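Visit to Nuvesska, October

The group left the station at half past nine and walked up to the old Pilkington building, which has 1909 over the door and was a thread works for most of its life. Nuvesska rents the upper floor. There were 16 of us, mostly people who write control code for a living, plus two students.

Lionel Rudd met us at the top of the stairs and gave a short talk about the company. They do not build arms. They write the layer that sits between the cameras and the motor controllers, and they sell it to laundries and to one hotel supplier. The product is called Flovevent. An older version, Pretent, is still running at two sites and he would like it to stop.

Most of the morning went on the planner. Flovevent does not try to simulate the whole cloth. It keeps a short list of features: corners, hems, folded edges and anything it believes to be a second layer. Each has a confidence, and the planner picks the next grasp from the ones it trusts. If no corner scores high enough, it asks for another view before moving. Pretent worked from a full mesh, and Lionel showed us a log where the mesh and the towel had parted company by the third step and the arm had carried on folding air.

The control loop takes new features from perception at 30 hertz. Somebody asked what happens when a frame is late. The answer was that the arm holds its last tension target for 2 frames and then slows to a stop. I thought that was sensible, though it must cost them time on a bad network. They would not give us cycle times.

Hajar Naciri took the second half, on perception. Her part was the best of the day and I wish it had been longer. She trains on recordings of people handling cloth, taken from head height, and she had the labelling tool open on a large screen. You scrub through a clip, mark where each grasp begins and ends, and tag the visible edges. The tool proposes the tags and the labeller corrects them. Corrections are stored separately from the proposals, so she can see which kinds of edge the model keeps getting wrong.

There was soup at one o'clock, and after it a demonstration on the test cell, which ran three folds and then lost its calibration. Lionel restarted it and we saw two more.

Edge tagging is harder than I had assumed. A hem and a fold can give nearly the same line, and the tool used to merge them whenever they lay close together. On a dark grey towel held up by its two top corners, the flat woven strip along the bottom is the hem, and the small piece drooping below it near the left is a lower fold, so the labeller has to enter them as separate edges. Hajar's fix was to let a tag carry a layer number as well as a type, and the planner now reads both. She has not yet settled what to do when the layer order is unclear, and for the moment those edges are marked unknown and left out of training. The slides are going round by email to anyone who signed the sheet.
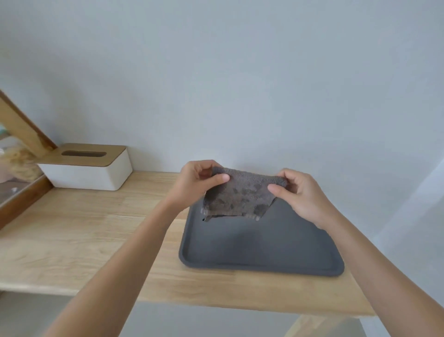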